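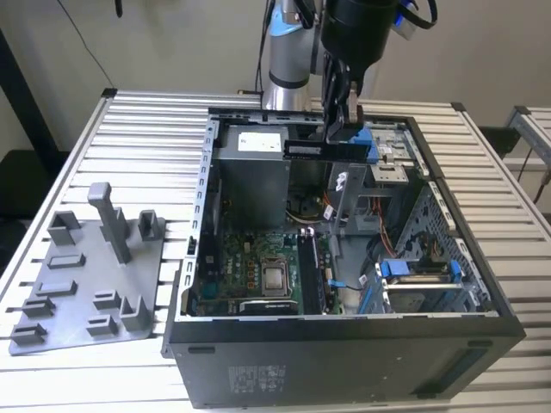

Memory module replacement is the removal and refitting of RAM in a desktop computer, carried out as a repair or as an upgrade. The tower is shut down, unplugged and laid on its side with the side panel off, so that the motherboard faces up. In the common layout the memory slot runs beside the processor, and latches at the slot end hold the module down. Cables often cross the interior, as the blue SATA cable does in the tower shown, and are moved aside if they block the slot.

Parts holders

Small parts taken out of a tower are usually kept in a parts holder, a plate or tray with a separate place for each item. Holders may be moulded, machined or 3D-printed. The Dromstead pattern, used in the Grododthorpe repair course, is a grey plate with rectangular places of different sizes. Depth matters more than outline: a shallow pocket lets a module tip over, while a deep one hides it. 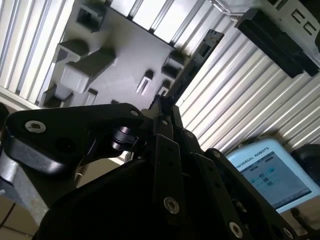
Frøydis Lindholm has argued that pockets should be cut to the part and never shared, as two modules stored face to face can scrape each other's contacts. The Sydorenko handbook allows sharing if a divider is fitted.

Fitting

A module is held by its edges and lined up with the key in the slot - a small ridge matching a notch in the contact edge. It is then pressed straight down at both ends until the latches close. DDR3 modules for desktops have 240 contacts and DDR4 modules have 288, and the two are not interchangeable. 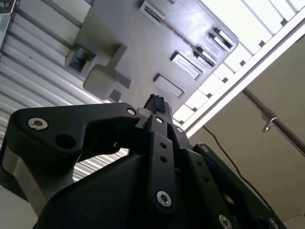

According to Finn Hagedorn, most failed starts after an upgrade come from a module seated at one end only, and reseating should be tried before any part is ordered. The Vusard service notes give the same order of work, followed by a memory test.

See also: Motherboard; Anti-static wrist strap; Drive cage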